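My big white worktable gets grubby fast, and scrubbing at random only makes it worse. So this is my usual routine – it takes one cloth, a bowl of warm water and a little dish soap.

## 1. Look before you wipe

Get your eyes down low and find the loose stuff first. Mine tends to collect in one patch near the front.

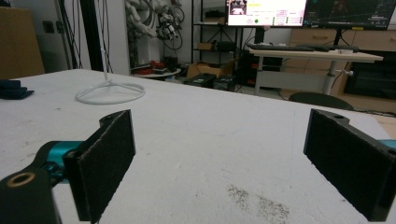 *Dark specks on the white top, with the cloth over at the left.*

Brush the specks into a dustpan while they're dry! If you go in wet you'll get gray streaks, and then you're rubbing for ages. Leave anything with a base, like my white stand, until the end. 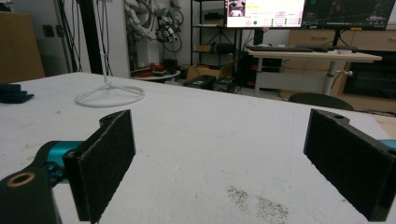 ## 2. Go after the marks

Stir a squirt of soap into 4 cups of water, wring the cloth out hard and work from the back edge toward you. Faint scuffs usually need a second pass. For pen lines I dab on a bit of rubbing alcohol (test a corner first) and wait up to a minute. 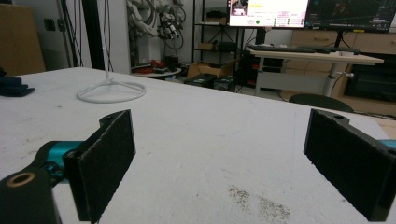 Photo: Benito Cuesta

## 3. Lift and finish

Pick up the stand, wipe under the ring and between the spokes, then dry the whole top with a clean towel. I do mine in the evening and leave it bare overnight.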